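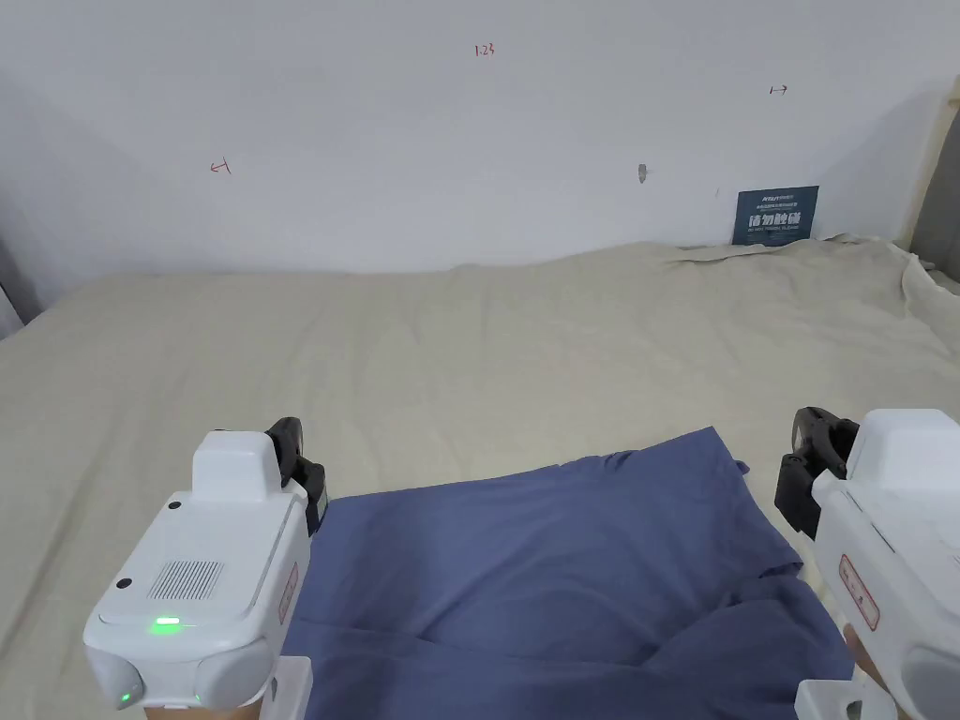 Can a machine fold my laundry yet?

7 September 2019

Serpil Ağca has a short answer for people who ask when they will be able to stop folding their own shirts. "Buy a bigger drawer," she says.

She spent years running the finishing floor of a commercial laundry before moving to Pratside, where she now advises hotels and care homes on what equipment to buy. A good part of that job, she says, is talking clients out of things. Since June she has sat through two sales pitches for machines that claim to handle clothing from basket to shelf. She recommended neither.

"The washing was solved in my grandmother's time," she says. "You put it in, you press the button, you go away. Drying, same thing. So people think folding must be next in line, like the next stop on a train. It is a completely different kind of problem."

Her complaint is with the starting point. Nearly every demonstration she has watched begins with a garment already laid flat, or hung from a clip, or handed over by a smiling person in a polo shirt. Real laundry comes out of the drum as a lump.

"Show me the lump," she says. "I always ask them that. Start with the lump, and let me pick which one."

I asked what is so hard about it. She took off her cardigan, dropped it on the table between us and told me to find the left cuff without touching anything. I couldn't. It was somewhere underneath, or inside one of the sleeves.

"Now, you would pick it up and give it a shake," she said. "You don't even think. You feel the weight go to one side and you know which end is the collar. A plate doesn't change shape when you lift it. This changes every time."

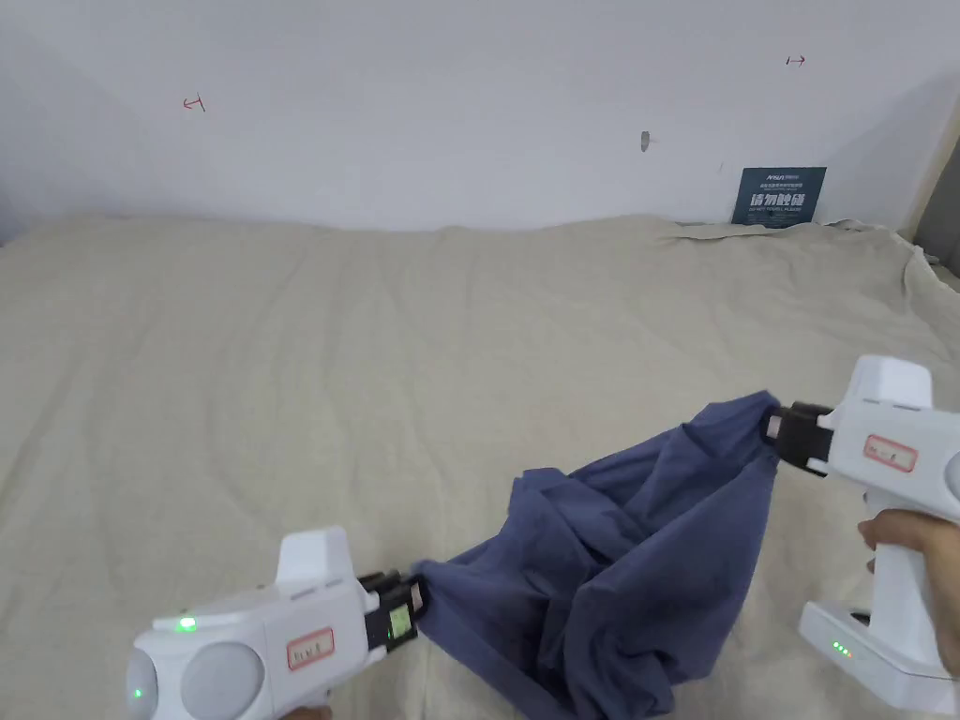

Two hands help, she admits, and she is more patient with the people who have gone down that road. Holding a piece of cloth at two points and pulling it gently tight tells you a great deal about what you have got. The trouble is choosing the two points. Pick a hem and the middle of a sleeve and you have a twisted rope with a shirt somewhere in it.

Yogesh Gautam, an engineer at Ulter who has worked on cloth handling and agreed to be talked at for part of the afternoon, did not argue much. He thinks the most useful thing anyone can do at the moment is to gather a lot of ordinary human handling, done with the same kind of jaws a machine would have, and let software learn from it.

"If a person can do the job with two simple grippers, then we know the hardware is not the excuse," Gautam says. "The skill is in the person. We want to copy some of that skill across."

Ağca agrees with the first half. "Fine, so a person can do it. I never doubted the person! A person could do it wearing oven gloves. What I want to know is what happens when the person goes home."

Gautam says progress is real and that cloth which defeated everybody a few years ago can now be picked up and spread out more often than not. Ağca asks him what "more often than not" means on a floor that gets through 3,000 pieces in a shift. He laughs, and says it means you would still need Ağca.

She is not against machines. Flatwork ironers and sheet folders have been around for ages and she would not run a hotel laundry without them. But those work, she says, because a worker feeds each sheet in by its corners, and every sheet is a rectangle.

"Take a children's pajama top, inside out, one button done up. There is your test."
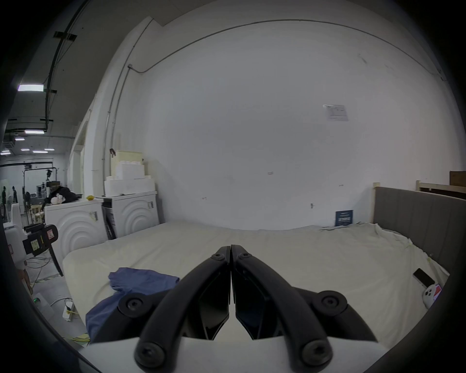
Homes, in her view, will be the last place to see any of this work. A laundry floor can be arranged to suit the equipment, with good light and clear tables. A bedroom has a phone on the bed, a sock under the pillow and a cat. She remembers a client at Zukusberg who wanted a folding unit for residents' own clothes and had set aside a room for it. Ağca timed the staff folding by hand, 49 seconds for a cardigan including a name check, and the room became a linen store.

The name check matters more than visitors expect. Staff who fold also notice the missing button, the stain that did not come out, the blouse that belongs to the lady down the hall. "Folding is when you look at the thing," she says. "Take away the folding and somebody still has to look."

Would anything change her mind? She thought about it while Gautam went to find coffee.

"One basket, mixed, straight from the dryer," she said. "Mine, from home. They can take all day. I will sit there and not say a word."

Gautam, coming back, said he would want to see that last part.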